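Home News Housing Council Jobs Contact us

Olcombe short-stay rooms scheme extended to spring

Print this page | E-mail this page

A scheme that offers furnished single rooms to people starting work in Olcombe is to run until April, after the town council agreed to pay for a further term.

The rooms are let by the Cendorine housing association, which took over the former nurses' hostel on Lidum Road two years ago. Tenants can stay for up to six months while they look for somewhere permanent. Rent includes heating, water and council tax, and no deposit is asked for.

The council received 2,576 replies to its housing survey this summer. Many came from people who had been offered a job in the town but could not find a room they could afford within reach of it. Employers on the Pirzada trading estate told the council that new staff had turned down posts for the same reason, or had left after a few weeks of long bus journeys.

Under the new agreement the association will receive a grant of £2,000 for each room it brings back into use on the top floor of the hostel, which has been closed since the roof was repaired. The money will go towards rewiring, new windows and basic furniture.
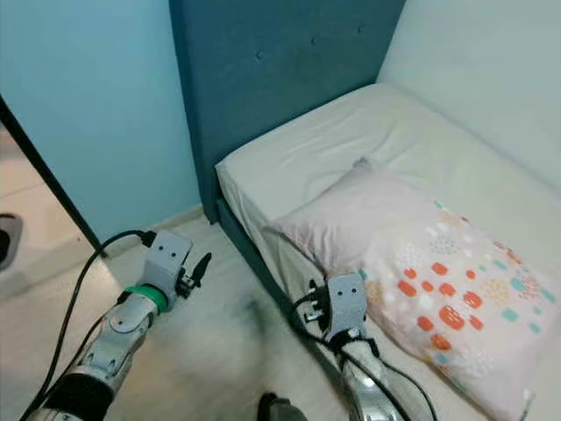 Each let will come with a bed, bedding, a desk and a chair. Kitchens and bathrooms are shared between the rooms on each landing, and there is a laundry on the ground floor. Bicycles can be kept in the covered yard behind the building, but there is no parking for tenants' cars.

Applicants must be over 18 and have a written job offer from an employer in the town or on the estate. Apprentices and agency workers can apply if their placement is for at least two months. Couples cannot be housed under the scheme, and pets are not allowed.

Some residents of Lidum Road had objected to the extension, saying that the bins were often overfull and that the front door was left open at night. The association has agreed to an extra collection and will fit a new door closer before the top floor opens. It will also put up a notice in the entrance with a telephone number for neighbours to ring in the evening.

The council will look at the scheme again in April, when it will decide whether to offer a longer agreement. A request to open the rooms to students was turned down, although it may be raised again then.

Application forms are available from the housing desk at Olcombe library and from the hostel office, which is open from 9.30am. Completed forms should be handed in with a copy of the job offer.

Print this page | E-mail this page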